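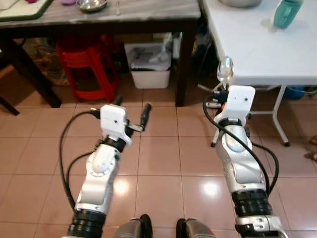

Cledwyn Landeg

The hard part of a tiled floor is the part that gets covered up. Ask a tile setter in Poslow why a floor failed and the answer will usually start with the concrete, then move to the adhesive, and reach the tile last, if it gets there at all.

The former Donstead bakery is a useful case. The building has a ground floor of 464 square meters, poured as a single slab with no planned joints, and the slab did what concrete does. As it dried it shrank, and it relieved the stress by cracking along the lines that suited it. The first tile floor was bonded straight over those cracks. Within two winters the cracks had come up through the tile, running across the field with no regard for the grout lines.

Đỗ Tile and Stone, the contractor hired to replace it, spent the first part of April without laying anything. The crew mapped the slab, marked every crack with crayon, and sorted them by behavior. A crack whose two sides are level with each other has usually opened by shrinkage and can be bridged with a membrane. Where one side stands higher than the other, the slab is moving vertically, and no membrane sold for tile work is meant to handle that. Donstead had one of the second kind, near the old oven footing, and it went to a structural engineer before any further work was priced.

Flatness came next. A long straightedge is laid on the slab in several directions and the gap beneath it is measured. For large tile the usual limit is tighter than for small tile, as a big stiff unit cannot follow a curve. Low spots were filled with a cement-based leveler and high spots were ground down. Grinding is slow and dusty and is often skipped, with the setter making up the difference in adhesive. Thick adhesive shrinks as it cures, and it shrinks most where it is thickest, so a tile set level in the morning may have a raised corner by the next day.

Coverage is the other number that matters. Spots of adhesive at the corners and center leave hollow areas that sound like a drum when tapped and break under a point load such as a pallet jack wheel. The practice at Donstead was to comb the adhesive in straight parallel ridges, press the tile in, and slide it across the ridges so they collapsed and let the air out. The foreman pulled a fresh tile at intervals and looked at its back. If bare patches showed, the trowel was changed for one with a deeper notch.

The tile chosen was Mestileo, a glazed porcelain, set with a joint of 3 millimeters. The owners had asked for something narrower. Tile varies slightly in size even within one carton, and the joint has to absorb that variation or the lines will wander. Movement joints, filled with flexible sealant in place of grout, were placed every 6 meters and around all the walls and columns. They were lined up with the grout pattern and color matched, and most visitors will walk over them without noticing.

Gloss was debated at some length. A polished glaze cleans easily and throws light back into a deep room, but it offers less grip when wet and shows every uneven edge under a low lamp. The compromise was a matte version at the entrances and the glossy version farther in, with long mats inside the street doors.

Grouting took around 102 labor hours, counting cleanup. The mixing water was measured by weight for every batch, a habit the foreman enforces after seeing floors dry in three shades of the same gray. Extra water weakens grout and carries pigment to the surface, leaving pale blotches that no cleaner will take off. The floor was then covered with breathable paper and left to cure before the shelving came in.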